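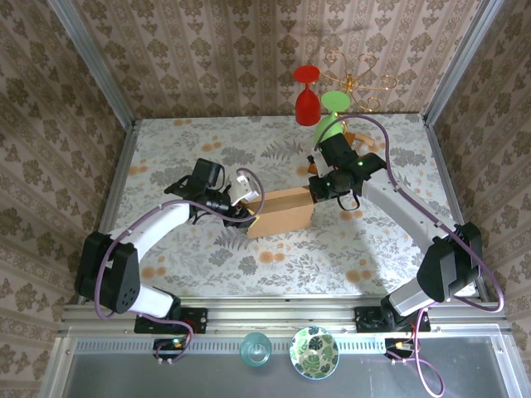
Page last changed: Jan 9, 2024

Chapter 6
Two Arms, One Box

If you have worked your way through the earlier chapters with your own class or club, you already know how to send a single arm to a point, close its gripper, and bring something home again. That is a good deal to have learned, and I hope you took a little time to enjoy it! In this chapter we ask two arms to share a job, and the job is one you have done yourself so many times that you have probably never given it a thought: picking up an open cardboard box, one end each, and holding it over the table.

The student project we follow here is called Filum. It began in October as a club activity at the Destel school workshop, and the students who joined it had expected (as I did, the first time I tried) that two arms would be twice as much work as one. They filled a whole notebook before the box left the table for the first time. Most of those pages are about timing. When one gripper rises a moment before the other, the box tips. When one arm pulls outward even slightly, the cardboard bows, and a flap that was standing up nicely folds over into the way of the fingers.

You will notice that the box is held with a slight tilt. A small tilt is nothing to fret over at this stage, and we will come back to it in the section on leveling, where you will learn to compare the heights of the two wrists and correct the lower one. For now, what matters is that both ends are held and that both arms agree on where the middle is.

A word on the workspace before we start. The Filum students work on a patterned cloth with damask paper on the walls, and there are cameras near the wrists. A plain table is perfectly fine for your first attempts - you can bring in a busier background later on, when you reach the exercises on vision. Do check your cables, though. Each arm needs enough slack to bend fully at the elbow, and it is much nicer to find a short cable while moving the arm slowly by hand with the power off.

The club recorded 353 attempts at the lift, of which 196 were kept for the practice set that goes with this chapter. You will use them in the second half, together with the Rebane worksheet. Please read through the worksheet once before you touch the arms, and have your notebook open at a clean page.

6.1 Agreeing on a Middle

Begin by setting the box down between the two arms and marking its center on the cardboard with a pencil.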